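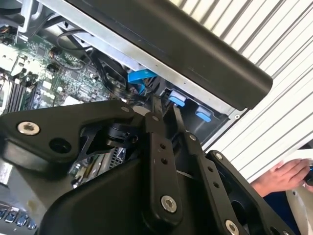

The blue latches, by the drives.

Aurelia Tudose had kept her brother's letters, the good ones anyway, on a drive inside a computer that had not been switched on for 14 years, and it was this, more than any fondness for old machines, that brought her back to Clilleck with the keys to her father's workshop in one coat pocket and a cheese sandwich in the other.

She had rung Lucian Coman from the station. He had worked for her father in the Jurden days, when the two of them looked after every office computer between the harbour and the hospital, and he still spoke of the trade as other men speak of the sea.

"Leave the screws alone until I get there," he said. "And put the kettle on, if Pană hasn't sold it."

Pană was the landlord, and he had not sold it. So there was tea, and there was the computer with its side off, and there was Lucian bending over it with his glasses pushed up into what remained of his hair, humming.

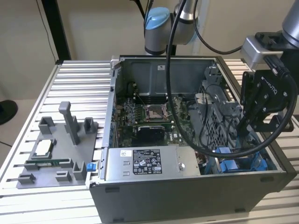
On its side, with the panel off.

"Well, somebody's had the processor," he said at last, and touched the edge of the little metal frame where it ought to have sat. "That'll have been your father. He was forever borrowing from one to mend another. He'd have meant to put it back."

Aurelia laughed, because it was so exactly like him - he had once taken the bulb out of the refrigerator to light the Christmas crib, and they had groped for the butter until Easter. She pulled a stool closer and asked whether it mattered.

"Not to your letters, it doesn't. Letters don't live there." He pointed across to the drives, and to the blue plastic that held them. "They live over here, if they live anywhere. You squeeze, and you draw it towards you, and you don't lose your temper. Your father used to say it was like getting a cat out of a wardrobe."

She wanted to ask what else her father used to say. She had been gone 7 years by the time he died, and most of his sayings had been spent on other people. But Lucian was not a man to be hurried, and he had started on the blue cable now, telling her how he would ease it off by the plug and never by the wire.

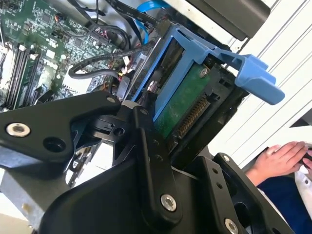 It was a long story, and it took in a dentist, a flooded cellar and a bill for 53 pounds that the dentist had paid entirely in coins. Aurelia drank her tea and found that she didn't mind. Her father was in it, you see, up to his knees in water and singing, and she had never heard that one before.

"He did all that for a dentist?" she said.

"He did it for the machine. He didn't care for the dentist."

She leaned in beside him then and looked properly, as she never had when she was small and it was all laid open in front of her every evening after supper. She had thought it dull. Now it seemed to her like a town seen from a hill, with its streets and its odd little squares, and she found she wanted to be told the name of everything.
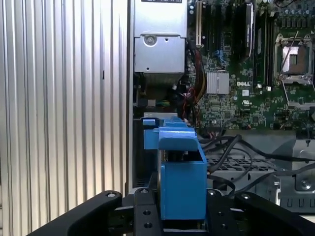 The power supply, the coloured wires and the board.

"What's the silver one, with the fins?"

"Keeps the chip cool," said Lucian, delighted, and sat down, and held out his cup for more.

The letters could wait until he had finished.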